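A visit to the Fornby linen mill

The mill at Fornby opens to visitors in June and again in the autumn, and I had meant to go for years. It is at the bottom of a steep lane with very little parking. I left the car by the church and walked down, which took ten minutes. Entry is by the old counting house, where you pay, sign the book and are given a pair of foam earplugs in a paper packet. Keep these, you will want them later.

The site has had a mill on it for a long time, first for corn and then for flax. The present company, Hindura, took it over when the last tenants left and now weaves linen and linen-cotton mixtures for bedding, shirts and tea towels. The tour takes in the yard, the preparation room, the weaving shed, the finishing room and the shop, in that order. There were 39 of us in the morning, split into 2 groups. Mine went to the yard first.

The yard has a display on flax under a lean-to roof. There are bundles at each stage, from pulled stalks with the seed heads still on, through to the combed fibre, which is pale and looks like hair. You are allowed to handle it. The mill does not do any of this work itself now and buys its yarn in on cones, so the display is there for explanation. A side panel covers the old retting ponds, which were where the car park of the garden centre is today. The smell was apparently complained of in the next valley.

In the preparation room the yarn is wound on to beams for the looms. The machine was stopped for our visit so that the guide could be heard. She showed us how the threads are drawn off the cones through a rack and laid side by side at an even tension. The cloth on the beam that day needed 1291 threads across its width. If one breaks, the machine halts and somebody has to find the end and knot it. We were each given two lengths of yarn and shown the knot. I managed it on the fourth attempt.

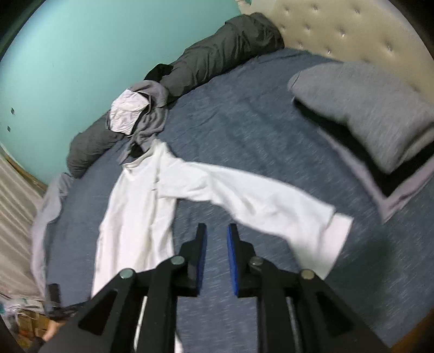

Most of my questions were about bedding, and I saved them for the finishing room, where the cloth is washed, softened and pressed before it is cut. Linen straight off the loom is stiff and has a papery feel. After washing it shrinks and the weave closes up, and the guide passed round a piece of each so we could compare. I asked about coloured sheets, having one in slate blue at home with paler flecks all through the weave, and whether that sort of streakiness is a fault. It is usually down to the yarn. If the threads are dyed before weaving and the colour is not quite even along them, or if a lighter thread is used in one direction, the cloth comes out streaked. Many buyers prefer it, and it hides creases better than a flat colour, though a white shirt laid on top will show every one of its own.

The weaving shed is the part everyone comes for. It has a north-facing glass roof and two rows of looms. The older ones at the far end are Kiani looms, painted green, and are run only on open days. The newer ones do the real work. Earplugs are needed from the door onwards, and the guide uses a set of printed cards in place of talking. We had a quarter of an hour inside. I would have liked longer at the Kiani looms, where you can see the shuttle being thrown, but the second group was waiting.

There is a pattern archive upstairs with 147 sample books, most of them stripes and checks for towelling. Three were out on a table. Visitors may turn the pages but are asked not to use pens in the room. The earliest had notes in the margin on prices and on customers who were slow to pay.

Lunch was soup and bread from the Skusik bakery, served in the old boiler house. It was good and came quickly. The shop sells seconds at a fair discount, mainly pillowcases and short lengths, and I bought two tea towels and a metre of undyed cloth.

Allow three hours. The floors are uneven and there are stairs to the archive with no lift. Dogs are not admitted, but there is a water bowl and some shade by the gate.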